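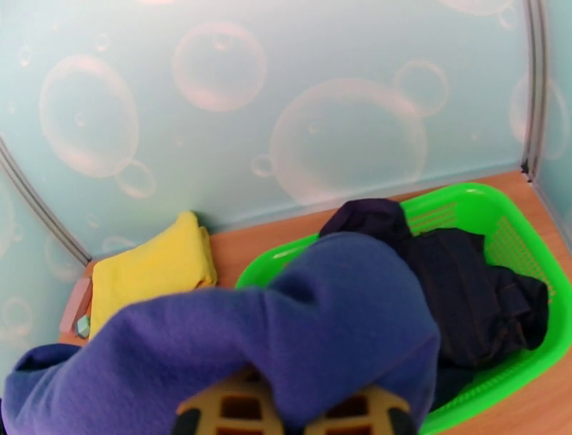

Bought the Flovard basket in April, two of them, one for darks and one for everything else. Already down to one, more on that below. It's a rectangular plastic thing with little slots all over the sides, and the green is LOUD. Dark clothes on the bottom, purple fleece going over the top, and you still can't miss that rim. Rim is thick and rounded, my favorite part. No sharp seam on the fingers like my old Tundereck had.

Size: fine for one person, 3 days of clothes, maybe a bit more in summer. Fleece eats up the room fast. I fold on a wood table and the basket goes at the back against the wall, leaves enough space in front to lay a pair of pants out flat. Blue ones, full length, legs and all. Yellow cloth folded next to it, basket still not in the way. My old one had to live on the floor.

Slots let air through, good. They also catch lint, and you will be picking at it with a toothpick.

Second basket: came with a split corner. Emailed Kustomholm (the store), got a refund, no replacement becuase they were out. Took 19 days. Meh.

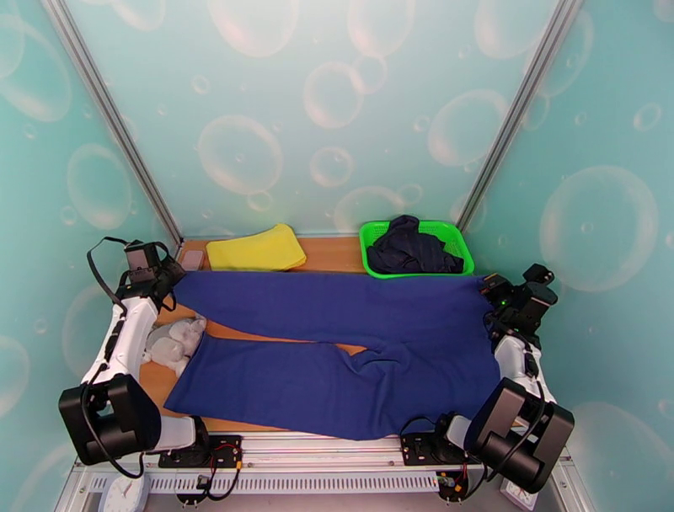 Price and verdict

Paid nearly 19 dollars each, shipping on top. Tillman has a taller one for less but the handles dig in when it's full. Would buy the Flovard again, from a diffrent store. Wish it came in gray. Four stars, minus one for the lint.

Posted May 2020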